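10 Jan 2023
Celeste Leiva, for Ingrid Halvorsen, program office, Lurnolex

Progress on the Zimimlow cloth planner, second period

Ingrid, you asked for a short report and a plain answer on whether the planner is worth another round of money. The short version is that the software is in better shape than it was, and I still don't trust the headline number.

The planner takes a view of a crumpled garment and proposes where to grip next. It was trained on 2892 demonstrations. Ulises Palma went back through the logs and threw out the ones where the timestamps from the two fingers had drifted apart, which the old loader had been passing through without a word of warning. That loader is gone. The new one stops and complains, and Amancay Bustos has already cursed it twice, so I take it to be working.

The success rate in the last slide deck came from 200 trials scored by the same people who wrote the planner. I don't think anyone cheated. I do think that "flat enough" got more generous as the afternoon went on. Yolanda Alvarado rescored a batch from the logs without knowing which version of the code had run, and she marked 23 of the passes as fails. Most of those were garments with one panel spread nicely and a second layer still bunched under it.

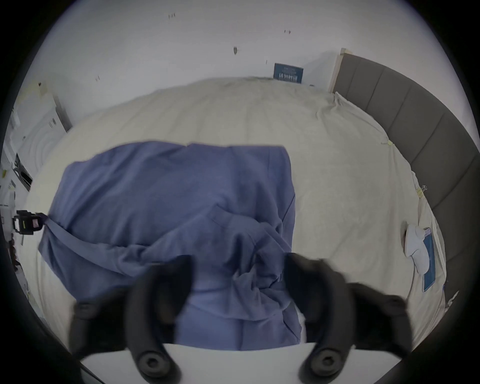
Layers are where perception falls down. The segmentation model treats cloth of one color as one surface, and a fold that lies on top of another fold gives it very little to go on. It then hands the planner a clean outline with a confidence score that looks great and means almost nothing. We tried feeding in depth. It helped with tall ridges and did nothing for shallow ones – and shallow ones are most of what we meet.

Control is the part I have fewest complaints about. Ulises capped the closing speed and moved the contact check into the inner loop, and the replay tool now shows planned and executed finger paths side by side. We should have had that tool from the start.

For the next period I would like to drop the plan for 2000 more demonstrations. More of the same data will teach the model more of the same mistake. I would put that time into labeling layer edges and into a scoring rule written down before the trials are run. If the blind scores haven't moved by March, I would stop work on the planner and keep the loader and the replay tool.

Contact: Celeste Leiva, Zimimlow project. © Lurnolex. Back to top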